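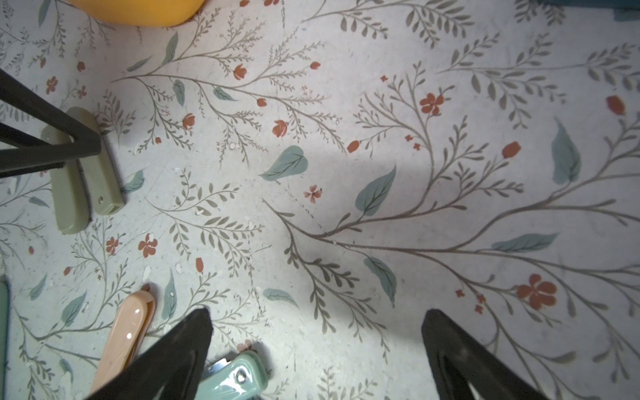 Gripper over the patterned floor, small plastic parts to the left

Sorting arm on our returns line – what happens to the people?

Posted by binrunner_40 on 6 December 2025

We do returns for household and desk goods at a small place in Mollummont, mostly clips, staplers and other little plastic stuff. Since June we've had a Vurkance arm picking up loose pieces, and I love it! My back feels better and I get to do the repair bench now. But two of my coworkers only ever sorted, and they're worried. Has anyone been through this? What did your jobs look like a year later?

pallet_jane

Yes, and it went better than I feared. Our sorters became the people who teach the arm and clear it when it gets stuck on something shiny or half hidden under another part. They know the items better than any engineer does! Ask for training hours now, in writing, while the thing is still new and everyone is excited. We got 40 paid hours each. Our shifts got quieter too, so plan on talking to each other more on purpose – I missed the chatter at the table.

stosus_fan

we have the Stosus one, its great. get the spare finger pads

millside

Agree with Jane on training. I'd add one thing: find out who is allowed to stop the arm. At our shop it was only the lead at first, and people stood there watching it push the same clip back and forth. Now anyone can pause it, and the mood changed in a week. Your two sorters should be in the room when that gets decided.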